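引き出し

ロボット部の部室は、実習棟の二階の突き当たりにある。部員は四人で、秋の大会までは全員が同じ課題にかかりきりになる。今年の課題は家具だった。シミュレーターの中の部屋で、アームに引き出しを開けさせ、物をしまわせ、閉めさせる。実機は使わない。提出するのは制御プログラムと、十ページ以内の報告書だけだ。

アイシュワリヤ・クルップは把持を担当していた。シモン・ジャクは軌道計画で、二人の机は向かい合わせになっている。シミュレーターには「オトネス」という名前がついていて、何代か前の部員がつけたらしいが、由来は記録に残っていない。

十月に入って、試行番号は449になった。成功したのはそのうち23回で、ほとんどが一段目の引き出しを浅く開けただけのものだった。物をしまうところまで行った試行はまだない。

「重力の設定、誰か触った?」

アイシュワリヤが訊いた。シモンは画面から目を離さずに首を振った。

「触ってない。昨日の夜に物体ファイルを入れ替えただけ」

「それじゃない?」

「かもしれない」

彼女は椅子ごと机を回りこんで、シモンの画面を覗いた。試行は一時停止されていた。
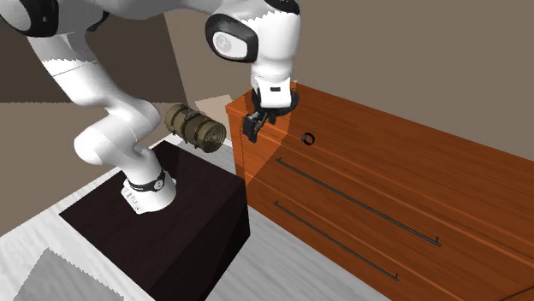 先に取っ手のほうを片づけたらどうかな、とギネットが言った。物が落ちるか落ちないかは設定ファイルの一行で済むけれど、取っ手に指をかける角度は報告書に書かないといけないし、審査でもそこを訊かれるから。

シモンは少し考えて、それもそうだと答えた。アイシュワリヤは自分の席に戻り、手首の角度を書いた表を開いた。取っ手は細長い棒で、両端の短い支柱で留まっている。指を閉じる向きが棒に対してずれると、引く途中で滑る。これまでの失敗の半分はそれだった。

「水平のまま近づけるのをやめる」と彼女は言った。「先に手首を回して、それから下ろす」

「時間がかかるよ」

「制限時間は127秒ある。今の動きなら半分も使ってない」

シモンは軌道の中継点を一つ増やした。増やした分だけ計算が長くなり、待つあいだに彼は物体ファイルを開いて、固定の指定が入ったままになっている行を見つけた。円筒の物体だけが、空間に留められる設定になっていた。彼はその行を消し、記録帳に時刻と行番号を書いた。2859行目だった。

「あった」

「私のじゃなかったでしょう」

「僕のだった」

アイシュワリヤは返事をせずに、表の数字を三つ書き直した。

顧問のエルヴィユ先生が鍵を持って上がってきたとき、窓の外は暗くなっていた。先生は戸口に立ったまま、あと一回だけだぞと言った。ギネットはもう鞄を肩にかけていたが、降ろしてシモンの後ろに立った。

450回目の試行が始まった。アームは上で手首を回し、そのまま下りて、上の取っ手を挟んだ。引き出しは途中まで動いて、止まった。指は外れていなかった。

「力が足りないだけだ」とシモンが言った。

「明日、上限を見る」

アイシュワリヤは記録帳に「失敗、滑りなし」と書いて、画面を消した。先生が廊下の明かりをつけた。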